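Gistum — point d'avancement à l'attention de Solska
Mardi 2 octobre 2018

Objet : rangement des denrées sèches en petits pots, deuxième étape

Bonjour,

La deuxième étape est bouclée et nous sommes vraiment contents du chemin parcouru depuis le mois de mars. À ce moment-là, Gistum tenait sur une feuille : une couleur de pot par famille de denrées, un bac ajouré pour les transporter, et une méthode assez simple pour qu'on puisse remettre une étagère en ordre sans relire la consigne. Le bac et les pots sont maintenant choisis, la méthode est écrite et les séances de Ginier ont donné de quoi travailler tout l'hiver !

Les pots
Nous avons gardé le petit pot cylindrique à couvercle, avec un anneau à tirer sur le dessus. L'anneau nous faisait hésiter (il prend un peu de hauteur sous la tablette), mais il s'attrape d'un doigt quand les pots sont serrés les uns contre les autres, et c'est ce qui a emporté la décision. Côté couleurs, nous restons dans les verts, les jaunes et les bleus gris. Vert pour les tisanes et les herbes, jaune pour les sucres et les farines, bleu pour le riz et les légumes secs. Les jaunes et les verts les plus proches se confondent encore sous l'éclairage du soir. Nous allons donc écarter les teintes intermédiaires de la prochaine série ou leur donner une étiquette sous le fond, la question reste ouverte.

Le bac
Le bac blanc à parois perforées est une belle trouvaille. Il est léger, se prend par des poignées découpées dans les parois, et son fond lisse se nettoie d'un coup d'éponge. Nous avions d'abord essayé une caisse fermée fournie par Bíró, solide mais lourde une fois chargée, et dont les angles arrondis mangeaient la place d'un pot. Elle servira au stockage des recharges. Trois pots de front tiennent bien dans le bac blanc : c'est devenu notre unité de base, celle qu'on retrouve partout dans la fiche.

La méthode
On vide, on brosse le plateau, on pose les pots devant le bac, puis on remplit en partant du fond. La petite pelle et sa balayette restent à portée de main pendant toute la séance — nous les avions oubliées dans la première version de la fiche et on les réclamait sans arrêt. Il a aussi fallu préciser qu'un pot se range couvercle fermé et anneau dégagé, sans quoi le voisin le coince. Dernière correction, plus modeste : « vers soi » et « vers le fond » ont remplacé « avant » et « arrière », que chacun comprenait à sa façon.

Les séances
13 séances ont eu lieu à Ginier, soit deux de plus que prévu au calendrier. Les dernières se sont faites avec un groupe qui n'avait pas vu la fiche auparavant, et le rangement s'est enchaîné sans que nous ayons à intervenir. Quel plaisir ! Reste le passage du plateau à l'étagère, plus laborieux : les bacs pleins se présentent parfois dans le mauvais sens, et il faut tout retourner.

Budget
L'étape se termine avec un reliquat de 158 euros. Nous proposons de l'affecter aux étiquettes et à un second jeu de couvercles, qui manque dès qu'un pot part au lavage. Le détail des dépenses suit par courrier séparé.

Suite
Rédaction de la fiche définitive, essais sur étagère haute, puis un jeu complet en prêt à Solska si vous en êtes toujours d'accord. Nous aimerions aussi tester une rangée double dans un bac plus profond.

Pots et bac sur le plateau, à Ginier :

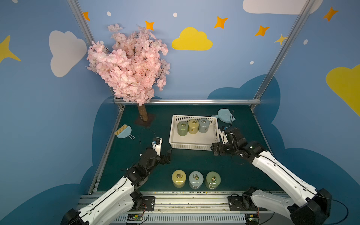 Vert sauge, jaune, bleu : les trois pots côte à côte dans le bac.
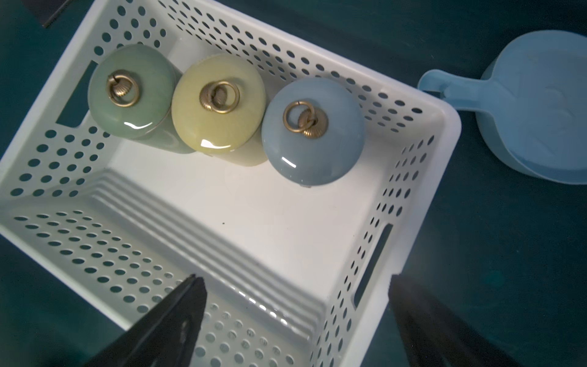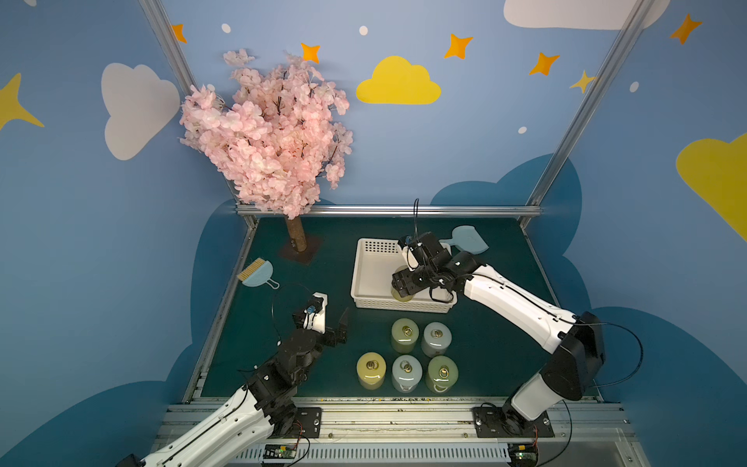 Remarque reçue de Solska à la lecture du brouillon : le principe des couleurs nous plaît beaucoup, mais pensez aux personnes qui distinguent mal le vert du jaune. Une marque en relief sur le couvercle rendrait le même service et pourrait entrer dans le reliquat. Pour le prêt, nous sommes d'accord, avec une préférence pour un jeu où chaque famille compte le même nombre de pots. Merci de joindre la fiche en grands caractères.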